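Drawer full of old mice and USB chargers, what do I keep?

Posted by Hanne Hviid
November 16, 2024

Hi all! I finally emptied the desk drawer that's been jamming since January and I'm a bit stuck. It's all computer mice, wall chargers and black cables, and I have no idea which cable goes with what. My husband says toss the lot. I hate doing that (you know the second I do, I'll need one of them), but the drawer has to close!

I dumped it out on the old marble-look top in the utility room so I could at least see what I had. I'd say roughly 50 percent of it hasn't been touched since we moved to Valtstead.
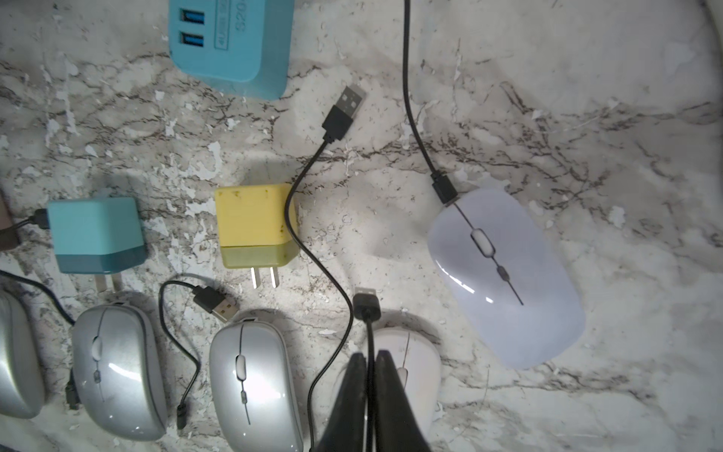
Part of the pile: mice, a yellow charger and the teal ones.

The big pale mouse is wireless, with a charging cable plugged in the front, and I'd like to keep that one. Are the yellow and teal chargers worth holding on to? The yellow one has some dark stains on it. And how do you all store cables so they don't turn into a nest again?

Gunhild Fogh
Ooh, I did this same job last winter! Start with the mice. Plug each one in or pair it, click both buttons, roll the wheel, and if it skips, out it goes. I kept 2 and haven't missed the others.

For chargers, read the tiny print and look for the output line. A low number will still do for a mouse or a bike light, but it'll be painfully slow on a newer phone. If the prongs wiggle or the case is cracked or smells burnt, don't use it. Stains I'd try wiping with a barely damp cloth, unplugged of course. If they look like scorch marks, get rid of it.

Cables: wrap each one loosely around your hand, put a bread tie on it, and write what it's for on a bit of masking tape. Mine live in a shoebox standing on end like little files.

Dirk Boersma
toss it. chargers are cheap

Heiðrún Bundgaard
Please don't put them in the regular trash though, Dirk! Wireless mice can have batteries in them. Our town has a drop-off for small electronics and most places have something like it, so call and ask. I use zip bags for my cables, one per bag, works fine.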